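Site Visit Report: Gastow Automation Open Day

Submitted by: Kwadwo Eshun
Course: Introduction to Automated Systems, Semester 2
Date of visit: 12 August 2020

1. Purpose of the visit

The course outline requires each student to attend one industry or research demonstration and to report on it. I attended the open day held by Gastow, which develops handling equipment for commercial laundries and linen hire companies. The aims were to observe a two-armed robot performing a task with soft material, to record how the task was organised, and to relate what was seen to the unit on grippers and end effectors.

Visitors were admitted in small groups and were asked to remain behind a yellow line during all demonstrations. A safety briefing was given at the door.

2. Background

Rigid parts keep their shape when they are picked up, and a robot can be told in advance where their edges will be. Cloth does not behave in this way. A towel dropped on a table will land differently each time, and its corners may be hidden under other layers. For this reason the folding of linen is still done largely by hand at the sites Gastow supplies, although washing, drying and pressing have been done by machine for many years.

The host explained that the folding project, named Korletey, began in July of the previous year. The arms are first guided through a task by an operator, and the recorded movements are then used to train the control software. At the time of the visit the team had recorded 962 folding runs on square cloths and 200 on longer towels.

3. The demonstration

The folding cell is a booth with pale grey walls on three sides and an open front. Two arms are mounted at the front of a white table, one to the left and one to the right, on black bases. Visitors stood facing the open side and had a clear view of both grippers.

Each run began with a cloth laid on the table. The arms were required to flatten the cloth, fold it and move it to the back corner. The host asked the group to pay attention to the flattening stage, as it takes up most of the time and is where most failures occur.

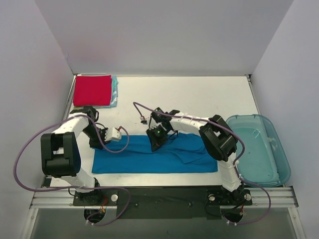

Figure 1. Folding cell at Gastow. The right gripper is down on the blue cloth while the left is held just above it. Folded textiles are stacked at the rear left.

In the runs I observed, the arms often had different roles. One gripper would hold or press the fabric while the other moved into place. The host compared this to the way a person keeps one hand on a sheet while smoothing it with the other. The movements were slower than I had expected. A fold that a trained worker completes in a few seconds took the robot about 28 seconds.

One run was stopped by the operator when a gripper closed on two layers instead of one. The cloth was shaken out by hand and the run was started again.

4. Discussion with staff

A question period followed. The main points recorded were as follows.

Success was judged by a staff member against a printed guide. In the most recent internal trial, 91 per cent of square cloths were accepted. The figure for towels was lower and was not given.

Cable routing was described as a continuing concern. Cables must have enough slack for the full reach of the arm, but a loose loop can catch on the fabric or on the other arm. The team expected to change the layout before the next trial.

The camera software was supplied by Bitside under a shared development agreement. Gastow staff were not able to discuss it in detail.

5. Relation to course content

The visit supported the material covered in Week 4 on compliance and grip force. It also showed a limit of the pick-and-place model used in our laboratory exercises at the Jullach campus, where every block has a known size and position. A similar exercise using a folded tea towel would be a useful addition to the laboratory program.

6. Limitations of this report

Only one type of task was shown, and the session was short. The trial results were supplied by the host and have not been checked against any other source. My timing was taken with a wristwatch from behind the visitor line.

7. Acknowledgement

I thank the Gastow demonstration staff for their time and for permission to include Figure 1.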